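Setting up a folding laptop stand (the X kind)

Quick one. Had three people ask me this since August so writing it down. Updated April 2022.

You need: the stand, your laptop, a table that doesn't wobble. No tools.

1. Clear some room in the middle of the table. Laptop off to one side, open is fine, you'll close it later. Phone, books, adapter boxes etc. can stay if they're not in the way.

2. Lay the stand flat, folded. Rubber feet toward you. Long rails up, so you can see the gray pads.

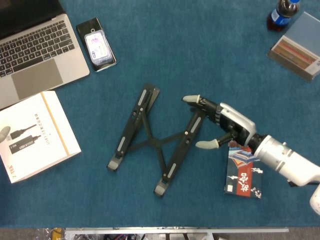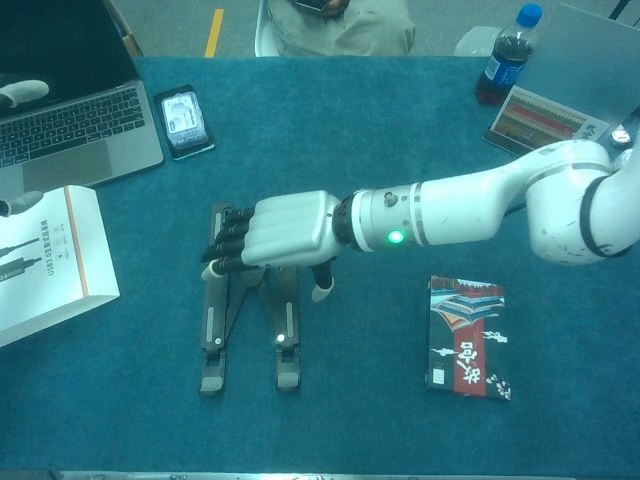 Stand lying flat in the middle of the table, laptop at upper left.

3. Hold both rails near the top and pull apart. Slow. The crossbars open with them. If it sticks dont force it, close it and go again.

4. Check the joints. Any screw sticking up, snug it down now. Mine loosened after 8 months or so of going in and out of a bag.

5. Set your height. Low for typing on the laptop itself, higher if you've got a seperate keyboard. Same notch both sides!! Otherwise it rocks.

6. Close the laptop, set it on the pads, hinge side to the back. Push down lightly on each front corner. Solid? Open the lid.

Folding up: laptop off first. Then squeeze rails together, keep fingers out of the crossbars. Margit Holmgren got a nasty pinch doing it one handed.

Cleaning: damp cloth on the pads, let them dry. Dusty pads slip.

Questions to Joni Heinonen, I'm away till next week.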